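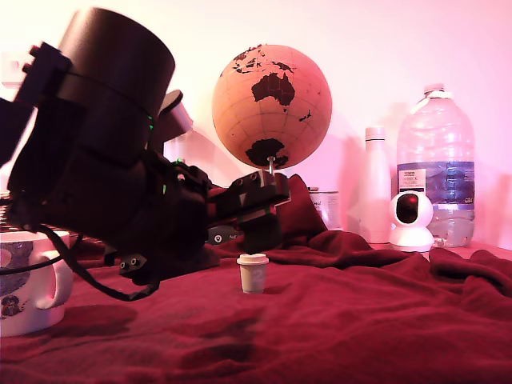
May 13, 2021
By Patricio Henríquez, Trivo

Trivo Releases Korkora, a Grasping Method That Learns From Its Own Second Guesses

I've been waiting a long time to write this one, so forgive me if I run on a bit. Today our small research group at Trivo is releasing Korkora, a method for teaching a robot arm to pick up light, easily crushed things from soft and messy surfaces. The paper, the code and all the training data are free to download starting this morning!

Most grasping research I grew up on happens on a hard, flat table. That's fine, and we did it for years, but my kitchen doesn't look like that and I bet yours doesn't either. Put a small cup on a blanket and everything gets harder. The cloth bunches up, the cup leans, and if the fingers come in a little low they grab a fold along with it.

What Korkora does differently is pretty simple to say (it was a pain to build). Before the fingers close, the arm makes a guess about where the cloth ends and the object starts. Then it makes a second guess from a slightly different pose and compares the two. If they disagree, it backs off and tries another approach. We train on those disagreements, and that's really the whole trick.

We collected 1,643 grasps for the release. For the test we held back 200 setups the system had never been trained on, and Korkora failed to get a clean hold on 19 of them. Our older method, Clilorell, failed on a lot more, and the full table is in the paper for anyone who wants to poke at it.

Finger placement is where I spent most of my winter, and I have opinions. With a cup that narrows toward the bottom, a straight squeeze tends to push it up and out, so the angle of the two fingers matters as much as the force.
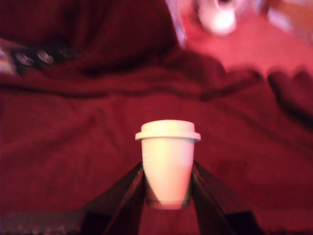

We ended up liking a grip with the plates slanting in from both sides in a V, and the lid left clear above them where its rim sticks out past the cup. Red blanket folds all over the place behind it, too, and that's the kind of clutter I want the system to cope with.

"I was the skeptic on this project," says Birutė Ozoliņš, who ran the testing. "I kept re-bunching the blanket to try and break it. I did break it a few times, and those runs are in the data with everything else."

There's plenty left to do. Korkora is slow, it doesn't like shiny objects, and we haven't tried anything heavier than 300 grams. Our friends at Ocampo are going to run the same tests on their own arm, and we hope to put out a joint update in October.

If you work on grasping and want to try it, please write to me through the Trivo press page. I answer my own mail, and I'd love to hear what breaks.

We use cookies to remember your settings and count visits. By staying on this site you agree to our cookie policy. Accept | Manage settings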